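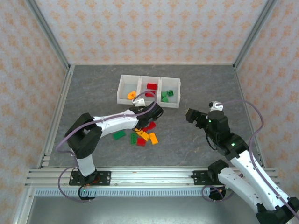

## 7. When the Arm Stops in the Middle of a Sort

Sooner or later the Fahy two-arm cell will quit partway through a color sort and show **Fault 3193** (grip lost or never achieved). The arms hold position and the motors stay powered. The cell looks as if it is thinking. It isn't, and it will wait there all night.

> **CAUTION:** A held arm is a live arm. Do not reach between the grippers until step 2 is done. The green base light means "powered." Several people at the Tuvcombe site have read it as "go ahead, put your hand in."

### 7.1 Clearing the fault

1. Press **Stop** on the pendant. Do not press **Resume** first to see what happens. What happens is the same fault, with the brick somewhere worse.
2. Support the raised arm with one hand under the upper link, then switch off motor power. An unsupported arm comes down on whatever is below it, usually the bricks and sometimes a thumb.
3. Move both arms clear of the bin and look for a brick wedged under a wrist.
4. Check the bin against the job log. Any color the log calls finished should be in its compartment and nowhere else.

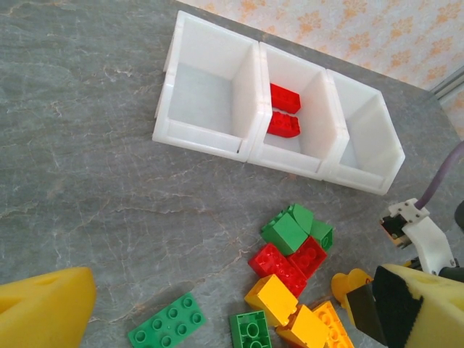
*Fig. 7-2. Wrist camera view: red bricks in the middle compartment, more bricks on the table.*

5. Turn upside-down bricks stud side up. The Clullano grip routine looks for studs and has no opinion about hollow undersides.
6. Spread the pile so that no brick leans on another.
7. Inspect the finger pads. Replace any pad that is torn, shiny, or held on by optimism.
8. Run each wrist through its full turn by hand and watch the cable loop. It should follow without pulling tight.
9. Restore motor power, stand back, and choose **Home**, then **Restart Job**.

**Note:** Restart Job begins a new count. If you need the old one, write it down before step 9. The Jidcombe controller keeps it for 60 seconds and then forgets the whole affair.

### 7.2 If the fault comes back

Three returns within 14 picks means the trouble is not the bricks. Lower the grip speed to 7 and run the finger calibration in Section 4. Do not raise the grip force. It clears the fault nicely and launches the next brick at the wall.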